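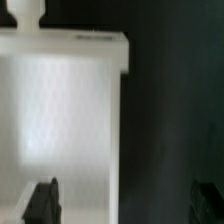
White bins on a black worktable: how do I set them up so I stop mixing things up?

Posted by Gemma Guerra in Storage & Sorting

Hi all! I do a lot of sorting at a matte black table (screws, clips, little bags of spare parts, the odd battery) and everything goes into plain white containers. I've got one tall bin that stays on the right, a couple of open boxes on the left, and a flat white tray in the middle where stuff lands first. It looks lovely and tidy for the first ten minutes and then I've lost track of which box is which and I'm fishing washers out of the wrong one again.

I've tried masking tape labels, but they curl up and leave gunk behind. I also tried turning one of the boxes around so they'd look different, which worked until I bumped it. The bin is deep, so once small things are down at the bottom I can't see them without tipping the whole lot out. I did look at the Clevwood drawer towers but I don't want drawers, I like having everything open in front of me while I work.

Two more things while I'm here. The boxes slide. Not a lot, but every time I drop something heavier in, they scoot toward the back. And the table shows every speck of dust and every greasy thumbprint, so if anybody has a good way of cleaning matte black without making it shiny, please tell me! I wiped one corner with furniture spray last November and it still looks different from the rest.

The table is 55 inches wide if that matters. I'm not looking to buy a whole new system, a little spending is fine.

Hannelore Aigner

Oh, I have been there with the curling tape. What fixed it for me was giving up on labels stuck to the boxes and marking the table instead. I cut thin strips of pale vinyl and made an outline for each box, so every one has a parking spot, and I wrote the name of what goes in it on the strip at the front. Then it doesn't matter if two boxes look the same, the spot tells you. If you lift one to empty it, it goes back in the same outline.

For the deep bin, I'd stop using it for anything small. Mine only gets the big light stuff now (packaging, empty bags, foam) and all the little things stay in the shallow boxes, where I can see the bottom. If you really need the bin for small parts, put a smaller tub inside so you can pull it out in one go. Or raise the floor of it with a block of foam, I did that for a while and it was fine, a bit ugly.

The sliding is easy. Get the rubbery mesh drawer liner, cut a piece a little smaller than the bottom of the box and just set the box on it. No glue. I got a 20 foot roll and I'm still using it, it's also under my cutting board and my printer.
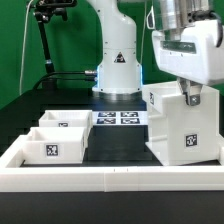
I'd also leave a clear strip along the front edge of the table, maybe as wide as your forearm. I used to push the tray right up to the edge and my sleeve caught it more times than I want to admit. Now the tray sits farther back and I have somewhere to rest my wrists, and I find I sort faster when I'm not worried about knocking things off. Cables too, if you have any running across the table, get them to the back or the side.

Samuele Messina

Just use different colored bins. Problem solved. The Tirby ones stack.

Fouzia Hayat

I'd keep the white! Small dark parts are so much easier to see against it, and I switched back after a year of gray boxes. My eyes are not what they were.

On the table finish, please don't use furniture spray or anything with wax or oil in it. Warm water, one drop of dish soap, a microfiber cloth that's wrung out almost dry, and then a second dry cloth right after so you don't get streaks. For your shiny corner I'd go over it a few times with the soapy cloth and see if it lifts. Mine came back on the third try, but mine was only hand lotion, so no promises. If the finish has been polished by rubbing then it's probably there for good, and you could park a box on it.

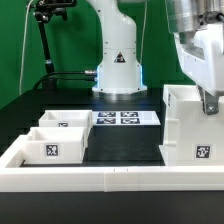 As for which box goes where, I put the one I reach for most on the side of my working hand and the slow ones on the other side. It sounds obvious but I had it backward for ages. And empty the tray all the way before you tip the next batch out. I used to leave "just a few" behind and those few were always the ones that ended up in the wrong box.

If you want labels anyway, the clip-on kind that hang over the rim are good. They don't leave gunk and you can swap them when you change your mind.

Gemma Guerra

Thank you both (and Samuele, ha). Ordering the drawer liner tonight and trying the outlines first. Fouzia, the corner is a bit better after two rounds of soap, I'll do another one tomorrow morning and report back!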